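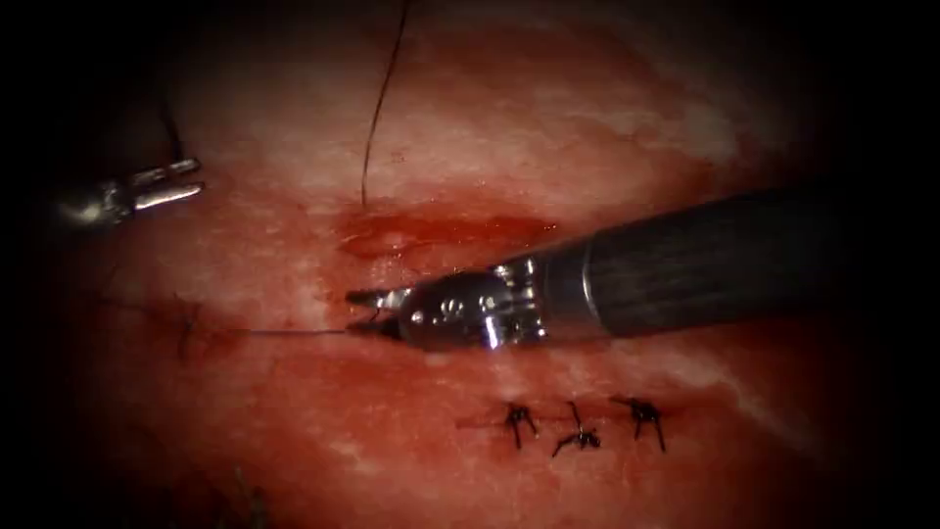

Right jaws closed on the thread, left pair open, three knots done lower down.

Saludo build tips — two small arms, one thread

Updated May 18, 2023. Quick notes from the Nokell shop bench, in no real order. Parts list is on the other page.

Thread
Dark thread on a pale pad. Always. Went with light gray first and couldn't find the tails on the monitor. Black polyester from Cinamitz is fine, the waxed kind slips in the jaws. Cut short pieces. Long ones end up round the wrist pins and then you're there with tweezers for half the evening.

Jaws
Close them on the thread, stop, then pull. Not both at once. File the inside edges till they don't catch on a scrap of nylon stocking. If thread comes out fuzzy you have a burr, go back and file again. Don't put rubber on the tips — tried it, it peels.

Wrist
Pins loosen. Dab of threadlocker on the screws, none on the pins or the hinge sticks. Check for wobble with your fingers before power goes on. Cables: tension both sides the same, pluck them, they should sound alike.

Shafts
110 mm sticking out past the clamp is plenty. Longer looks nice and bends. Paint them flat black, bare tube throws glare right into the camera. Bring the arms in from opposite sides, so one can hold while the other reaches over.

Driver board
The Wivetti board runs warm. Leave the lid off or drill some holes. Set the speed limit to 800 steps a second for learning, 3000 is the top and you dont want it near the pad. Label the left and right plugs. They're the same plug. Ask me how I know.

Light
One bright lamp over the middle, room lights down. Metal near the wrist will still flare, so tilt the lamp a bit till you can see the jaw tips. Tape a bit of tracing paper over it if it's too harsh.

Knots
Keep the pulling thread low, close to the surface. Lift it and the stitch tears out. Leave short tails you can see, cut them later if they bother you. Space the knots evenly, and look at the whole row before starting the next one. Open the idle jaws and park them up out of the way but still in view. Loose strand hanging down? Move it first, then go in.

Log
I write every finished knot in a notebook. Knot 141 was the first one I didnt have to redo, back in April.

Before you leave
Power off at the wall, arms parked, jaws open — springs last longer. Thread ends in the trash, not on the floor, they get in the chair wheels.

Next up is the foot pedal. Still waiting on the switch.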